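Section 3: Sorting the Bits Back Into the Basket

Okay, so you've set up the shelf (section 2) and the table is clear of lunch. Now we get to the part I like best, the end-of-play tidy. I've done this with my own two and with most of the kids who come through the Tutstead playroom, and it goes a lot smoother when everybody does it in the same order. Read it through once before you start. It's short!

What you need

A basket with open mesh sides, so you can see what's in it without tipping it out. Mine is a Kemeck and it has lasted through two kids and a dog.
Your blocks. Any set works. I mix the Lenent ones with whatever came from yard sales.
A table with some elbow room. Floors are fine too, but my knees say table.

Note: If your set came with a parts card, keep it taped inside the shelf door. Ours is card 323 and I still look at it when a corner of the tray is empty.

Before you start

Check that nothing sticky is on the table. One dab of jelly and you'll be washing blocks all evening (ask me how I know). Wipe down, dry off, then go.

Steps

1. Put the basket right at the edge of the table, on the side closest to you. If it's in the middle, people reach across each other and things get knocked off.

2. Round up the runaways first. Cans and anything else that can lie on its side and roll should get stood up or moved in from the edge.

Caution: Don't leave round things near little feet. I stepped on one at 6 a.m. in June and I was limping till lunch.

3. Pick one color to begin with. I always say red, mostly out of habit, and drop the first block in the basket so everybody sees where things go.

4. Bring the rest over in small stacks. Two or three blocks squeezed together travel fine, and it's more fun than going one at a time. Hold the stack from the sides and keep it low over the table on the way across.

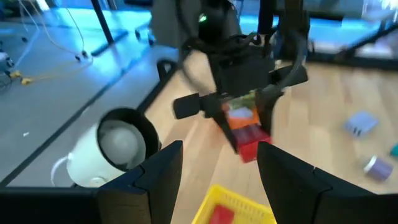 5. Lower the stack into the basket before you let go. Dropping from up high is loud, and the corners get chewed up on the softer blocks.

6. Do a last sweep for the pale ones. On a light wood table my lavender cubes are the ones I miss, so I run my hand along the far side.

Note: Stop filling when the blocks reach the rim. My basket holds 20 of the bigger blocks comfortably, and past that they start hopping out when you lift it.

If something goes wrong

Stack keeps slipping: take one block off the top and try again. Smooth sides are worse than painted ones.

Piece missing at the end: look under the table, then in the couch, then in pockets. Wolfram Hagedorn next door found one of ours in his boot, so widen the search if you have to.

Basket rim cracked: swap it out and keep the old one for garage stuff. The replacement steps are in section 5.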